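Library > Business and Management > Operations for General Managers > Chapter 6

Filed under: Operations | Textbook chapters

Chapter 6
Forecasting Demand, and Why You Should Trust It Less

Every company that makes or sells something has a forecast. It may be a large spreadsheet, a paid software package, or a number the sales manager carries in her head. Whatever its form, people start to treat it as a fact soon after it is written down. Staff are hired against it. Floor space is rented. By spring, few people in the building can remember who came up with it.

This chapter covers the common methods of forecasting demand. It also asks you to doubt them. Students often come to the topic expecting that a better method will give a better answer, and the vendors who sell forecasting tools are happy to let them think so. The record is less kind. A plain average of the last few months often does about as well as a model that took a consultant half a year to build, and the average can be explained in one meeting.

6.1 The Tramonthorpe order

Take a case we will return to throughout the chapter. Govon makes small kitchen scales in Tramonthorpe and sells most of them through one distributor, Stastden. In the first year of the arrangement, Stastden ordered 1,000 scales a month and took every one. In July of the second year it told Govon to plan for 4,000 a month through the holidays. Govon bought parts, added an evening shift, and signed a lease on a second storeroom.

Stastden went on ordering 1,000.

Ask the managers at Govon what went wrong and they will say that the forecast was bad. We would ask first whether it was a forecast at all. Stastden had nothing to lose by naming a large figure. It paid no deposit and signed no promise to buy. What it wanted was to be sure that stock would be there if it happened to need it, and a high number was the cheapest way to get that. A forecast given by someone who bears none of the cost of being wrong should be read as a wish.

Keep this in mind when you reach the formulas in 6.4. None of them can repair an input of this kind.

6.2 What a forecast is for

A forecast exists to support a decision. If no decision would change, the work was wasted, however good the math. Before you build one, write down the choice it will feed, the date by which that choice must be made, and what it would cost to be wrong in each direction. Being short of stock and being buried in it seldom cost the same, yet most forecasts are drawn up as though they do.

Be wary, too, of claims about accuracy. Motaung, a software firm that Govon later hired, told its customers that its forecasts were 87 percent accurate. Accurate over what period? For single products, or for the whole catalog added together, where errors in one line cancel errors in another? Compared with what? Govon's managers did not ask until the renewal notice came. Motaung's answer was that the figure covered total yearly sales across all products. A clerk with last year's ledger might have matched it.
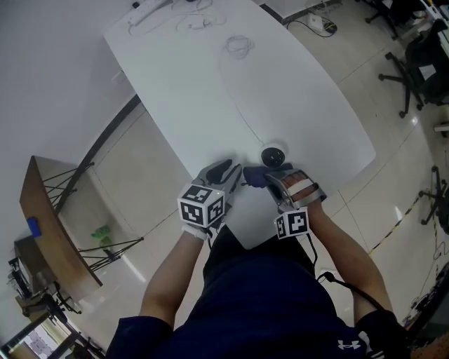 Figure 6.1 A person at a white table with a gripper device on each hand.

6.3 Judgment and its habits

Most forecasts in small firms come from judgment, and there is nothing shameful in that. People close to the customer know things the sales history cannot show. They also have habits. Salespeople who are paid on beating a target tend to guess low. Product managers who need a budget approved tend to guess high. Averaging the two is a popular fix, though it rests on the odd hope that both sides are wrong by the same amount.

A better practice is to keep a written log of who forecast what, and when. Compare it with actual orders every quarter. Expect some resistance to this, especially from senior staff. The log will show which people lean high, which lean low, and by how much, and you can adjust for a steady lean far more easily than for a random one. Govon began its log after the lease was signed. We will use the entries in the next section to work through the moving average by hand.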